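Session 4: Plain walls and how light falls on them

Welcome back! Today is one of my favorite sessions in the Bolaten interiors course, as we get to spend a whole hour on pale walls. Bring the Auer paint cards from Monday and a soft pencil.

Start with the word "white." Hold a sheet of printer paper against any painted wall at home and the wall will turn gray, or cream, or faintly green. I love this test - it takes ten seconds and people are still talking about it at lunch.

Next, gradients. A flat wall in a single color hardly ever reads as a single color. Look for the slow drift from light gray to a more muted gray toward one side, and for any pale vertical strip where a corner or a panel edge might be. Sketch those two things first and leave everything else for later. 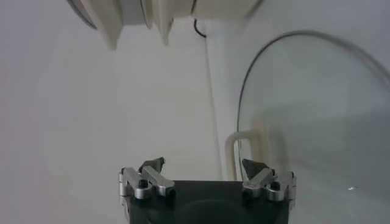
Elsa Laaksonen asked whether a seam should be painted out or left alone. Try both on your sample board! A crisp seam gives the eye a place to rest in a large room, but in a narrow hallway I usually fill it and sand it smooth.

For next time: pick one wall, draw it at 9 a.m. and again at 4 p.m., and shade each drawing with no more than four grays. Reading is the Pramorance booklet, pages 11 to 41.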